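Floor screed

A floor screed is a layer of material laid over a structural floor to provide a level surface for a finish such as tile, sheet flooring or wood.
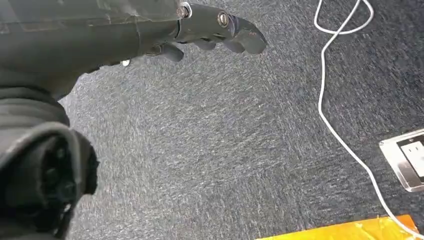 The most common type is a mix of cement and sharp sand, usually in proportions between 1:3 and 1:5 by volume. Screeds based on calcium sulfate are also used, mainly indoors. A screed differs from a structural slab in that it is not designed to carry building loads on its own.

Types

A bonded screed is fixed directly to the slab below, normally with a slurry of cement and a bonding agent. The slab is first roughened to remove weak surface material. An unbonded screed is laid over a separating sheet and is made thicker to resist curling at the edges. A floating screed rests on insulation and is common where heating pipes are buried in the floor.

Flowing screeds are pumped through a hose and find their own level. They need less labor than sand and cement mixes, but any gap in the sheet below allows the liquid to escape under the insulation.

Placing

Sand and cement screed is mixed to a semi-dry state. It is compacted in layers and drawn off with a straightedge resting on timber or metal rails. The surface is then closed with a float. Poor compaction leaves a weak lower zone that may crush under point loads, even where the top feels hard.

Large areas are divided into bays. At Bernley, a former grain store converted to workshops, the ground floor of 1410 square meters was laid in bays of no more than 200 square meters, with movement joints carried through to the finish.

Drying

Curing and drying are separate processes. During curing the screed is kept covered to hold in moisture. Drying begins when the cover is removed and depends on thickness, air temperature and humidity. Moisture is checked before a finish is applied, commonly with a sealed humidity box.

Faults

Typical faults include cracking, curling, dusting and hollow areas. Hollow areas are found by tapping and do not always need repair. Dusting is often caused by excess water in the mix or by early drying of the surface.

See also: Underlayment; Terrazzo; Concrete slab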